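2019-10-12

Glaze notes, continued from the back page of the old book (full now, new one started, sorry for the coffee).

Kiln opened this morning. Still too warm on the top shelf so left that till after lunch. Bottom two shelves out and on the bench.

Test tiles first. The Erraji white base crawled again on every tile that had the thick coat. Thin coat fine. Same clay, same shelf, so I'm blaming the coat and not the clay, though Iman says the bisque was dusty. Could be both. Wiped half the next set with a damp sponge and left the other half alone, marked S and N on the foot. If N crawls and S doesnt, she gets to say so.

Orange: finally. The stain from Lostutico is much stronger than the old one. At the old amount it went nearly brown. Cut it back in steps and the third step is the one to keep. Recipe card is pinned over the scale, do NOT use the one in the drawer, that's the old stain.

Batch as mixed: 200 g dry base, stain as on card, water by eye till it ran off the brush like cream. Sieved 2 times. Should have been weighed water, I know. Next batch I weigh it.

Specific gravity not taken, could not find the cylinder. If you borrowed it put it back on the hook shelf please. 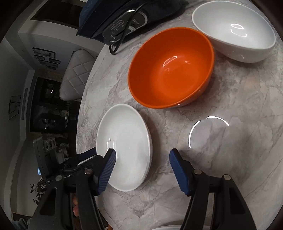
Firing log. Slow overnight on the Mistemgate program, then I took over by hand at the end and held the top for 23 minutes. Meant to hold for 40 but the back cone was already down and the front was leaning. Front to back still uneven. Has been since the new element went in. Want to try moving the tall stuff off the back shelf before we go asking for another element.

Pinholes on tile 7 and tile 9, both from the back. Tile 8 sat between them and is clean, no idea. Didn't touch the program. Maybe tile 8 was just drier going in, it was made a day earlier than the other two.

Clear over slip: cloudy where it pools, ok on the walls. I kind of like it. Not what we were after though. Try again with less in the bottom, pour out faster, count to three and tip.

Foot rings: three tiles stuck to the shelf. My fault, rushed the wiping. Shelf needs grinding and a fresh coat of wash before it goes back in. Goggles are in the left drawer, the other pair is scratched to hell.

Talked to Iman about the Stunatmont order. She wants to stay with the liner we know and only change the outside colors. Agree. No new liner before November, we don't have the tiles to back it up. The lemon juice test isn't done on any of the new ones yet. Set up four tiles tonight, slice on each, cover with cups, check tomorrow and write down any dull patch even if it's faint.

Reclaim bucket is full. Smells. Someone needs to get it out on the plaster, probably me.

To do
- grind shelf, wash, dry
- weigh water for the orange, write it on the card
- S and N tiles into the next firing, one pair front and one pair back
- cones: only one box left, order more
- ask Lostutico if the stain is the same batch as the smaple bag they sent
- clean the sieve properly, theres still cobalt in the mesh and I found a blue speck on a white tile

Top shelf came out at half past two. White base thin coat good all the way across, slight orange peel on one near the peephole. Put it with the keepers anyway. Bungs back in, lid down, power off at the wall.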